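4 Finding the edge of things: contact-height estimation from a wrist view

4.1 Why support surfaces matter

The grasp planner of Section 3 does well when an object sits straight on a table. Kitchens are less tidy. A pan stands on a board, the board lies on a counter, and the counter may be a stone with a pattern of its own. A gripper that comes down beside the pan needs to know which of these it will meet first, and at what height. If it takes the board for the counter, the fingertips land early and the arm stops with a force fault. If it takes the counter for the board, the fingers stop short and close on nothing.

We call this the support question, and it turned out to be the most enjoyable part of the whole project. Our first version treated it as a side problem to be settled by the depth sensor on the mast. That worked in the Fidov test kitchen, where the counters are plain and the mast has a clear view. It failed badly as soon as we moved to the Pongsiri kitchen, where the arm itself blocks the mast camera for most of the final approach. The last stretch of motion, the part where height matters most, was being done on old information.

The method described in this section, which we named Tristura, uses only the small color camera at the wrist and the arm's own joint readings. It has no depth input at all. We were frankly surprised at how far this could be taken.

4.2 What the network predicts

Tristura takes a short run of wrist images together with the pose of the wrist at each one. For every pixel it gives two outputs. The first is a layer label, which says how many surfaces lie between that point and the counter. The counter is layer zero, anything resting on it is layer one, anything resting on that is layer two, and so on. The second is a boundary score, which is high where one layer ends and another begins.

The two outputs are trained together, but they fail in different ways, and this is what makes the pair useful. Layer labels are steady in the middle of large areas and uncertain near borders. Boundary scores are sharp near borders but are easily fooled in the middle of a patterned surface. A vein in marble looks a lot like an edge if you see only a small piece of it. So does a strong line of grain in wood. By asking that a boundary be believed only where the labels on its two sides differ, most of the false edges drop away.

Height comes last. Once the layers are known, the motion of the wrist between images gives enough parallax to place each layer above the one under it. We fit one plane per layer and keep the plane only if the points on it agree. A layer with no good plane is marked as unknown, and the planner is told to stay clear of it until a better view comes along.

We tried predicting height directly, without the layer step. Meifang Du built that version and it is a fair competitor: simpler, faster, and good on scenes like those in training. It was less dependable where one object overlapped another, because the heights tended to blur together across the border. The middle step costs us a little time and gives back clean borders, and we think the trade is well worth it.

4.3 Grooves, veins, and shadows

Cutting boards deserve a few words of their own. They are thin, they often have rounded corners, and many have a groove for juice that follows the outer edge. To the boundary head, a groove is close to a perfect decoy. It runs parallel to the true edge, it is dark, and it may have a bright rim. Early versions of Tristura liked the groove so much that they drew the border of the board there and gave the strip outside it to the counter.

Adding more boards to the training set helped only a little. What fixed the problem was a change in the labels. Guilan Fan suggested marking grooves, engravings, and similar surface detail as a class of their own during training, then folding that class back into the layer it belongs to before the loss on the layer label is computed. The network is thus made to notice the groove and also to decide that it changes nothing. After this change, the strip between groove and edge was assigned correctly in nearly every held-out view, and we stopped seeing early stops at the board's rim.

Veined stone got the same treatment. So did shadows, with one difference. A cast shadow is a nuisance for layer labels, but it is real evidence that something stands above the surface it falls on. We therefore let the boundary head see the shadow class as an extra input channel. This small addition gave the largest single gain on pans and pots, whose dark rims are otherwise hard to tell from the dark areas beside them.

4.4 Data

Training data came from two sources. The first is a set of rendered kitchens with random counters, boards, and cookware, for which the layers are known exactly. The second is a set of real wrist recordings made in the Pongsiri and Vollosov kitchens, labeled by hand. Yavuz Uçar recorded the Vollosov part and Junhao Qin wrote the labeling tool, which lets a person mark a layer once and carry it through a whole approach using the wrist poses.

The real set has 71 approaches. We used 42 for training, 17 for testing, and the rest for choosing settings. No counter in the test part appears in the training part. This is a small set by any standard, and we were careful to keep the split by kitchen surface, as neighboring images from one approach look so much alike that mixing them would tell us very little.

Images were kept in the compressed form in which the wrist camera delivers them. We had planned to switch to a cleaner stream in August, then dropped the plan when we found that networks trained on clean images did worse on the arm as it is normally run. Compression leaves blocky patches along strong edges, and a network that has never met them reads them as texture. Training on the ordinary stream removed the problem with no further effort.

4.5 A layered approach view

Figure 3 gives a sense of the input at the point where Tristura has the most to offer. The wrist is already low, and several surfaces meet within a short distance of the gripper.
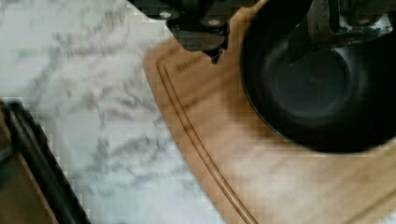

Figure 3. Wrist view with three layers: veined marble counter (layer zero), wooden cutting board with a curved juice groove (layer one), and empty black pan (layer two). The shading on the board beside the rim of the pan is the kind of shadow cue discussed in Section 4.3.

4.6 Results

We compared three systems on the test approaches: the mast depth sensor used alone, the direct height network, and Tristura. In each case the planner and the arm were the same. A trial counted as a success if the fingertips stopped within the allowed band above the correct surface and no force fault was raised.

The mast sensor did well on wide, open approaches and poorly on low ones, for the reason given in Section 4.1. The direct network was much better on the low approaches, and its errors were mostly at the border between board and counter. Tristura was the best of the three on every type of approach that we tested. Its lead was widest on stacked objects, exactly where we had hoped to see it, and it held up on counters with strong veins that it had never met before.

Speed was a pleasant result too. The full pipeline, from image to fitted planes, takes around 40 milliseconds on the computer that rides with the arm. That leaves room to run it all the way down, so the height estimate is still being corrected as the fingers close in. Watching the planes settle over the last few images of an approach is a real delight, and we encourage readers to look at the plots in the appendix.

Two weak spots remain. Glossy dark objects close to the border of the image are sometimes given the wrong layer, mainly when only a thin part of them can be seen. A handle alone carries little information about what it belongs to, and the network will guess. Marking such regions as unknown is safe but slow, as the arm must then move to look again. The second weak spot is the inside of deep pans. The sloping wall is not a plane, so the fit there is often rejected even when the label is right. For grasps at the rim this does no harm. For reaching into the pan it does, and a curved surface model would be the natural thing to try.

4.7 Removing the parts one at a time

Shufen Qin repeated the test with each piece of the method taken out in turn. Without the surface detail class, the errors at grooved boards came straight back. Without the shadow channel, boards were unaffected but pans suffered. Without the agreement rule between labels and boundaries, the veined counters filled up with false edges, and the planner became so cautious that many approaches were never finished.

The most interesting case was the number of images. With one image there is no parallax and the heights cannot be fitted, yet the layer labels are already quite good. Adding a second image from a slightly different pose brings most of the benefit, provided that the wrist has moved sideways as well as down. A straight descent gives weak parallax near the center of the view, just where the fingers are heading. We now add a slight sideways sweep to the start of each approach, and the final version of the planner in Section 5 uses it by default.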